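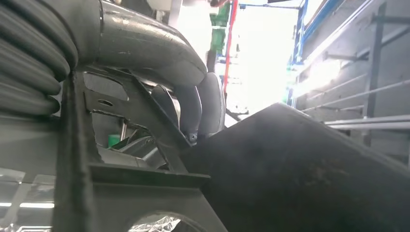

Dark grey metal bracket with a diagonal strut, and black corrugated cable sheath.

Brackets and cable sheath: common questions

Do you sell single brackets?
Yes. There is no minimum order on anything in the Fanik range. Sheath is sold by the metre and cut before it leaves us.

What are the openings in the bracket for?
Mostly access. You can get a hand tool or a tie through without taking the bracket down. Please don't enlarge them yourself - we can't take back a bracket that has been drilled or filed.

How do I clean a dark grey finish?
Dust and finger marks show up more on matt surfaces than on shiny ones. Use a soft cloth, slightly damp, then a dry one. No scouring pads or polish, as both leave pale patches.

Can small scuffs be touched up?
Yes, with the Teuber pen in dark grey. It dries in 6 hours. Deep scratches will still be visible afterwards.

How tightly can the sheath be bent?
It depends on the diameter, and the limit is printed on the delivery note. If the ribs start to flatten on the inside of a bend, ease it off and use a longer piece.

Are fixings included?
Not with the brackets. Pack 418 fits the standard size and pack 279 the wide one.

How do I return something?
Write to Senad Zupan at the Bandside trade counter with your order number. Unused items can come back within nine weeks. Cut lengths of sheath can't be returned unless they are faulty.

Do you still stock Stitusov clips?
Until September, while they last.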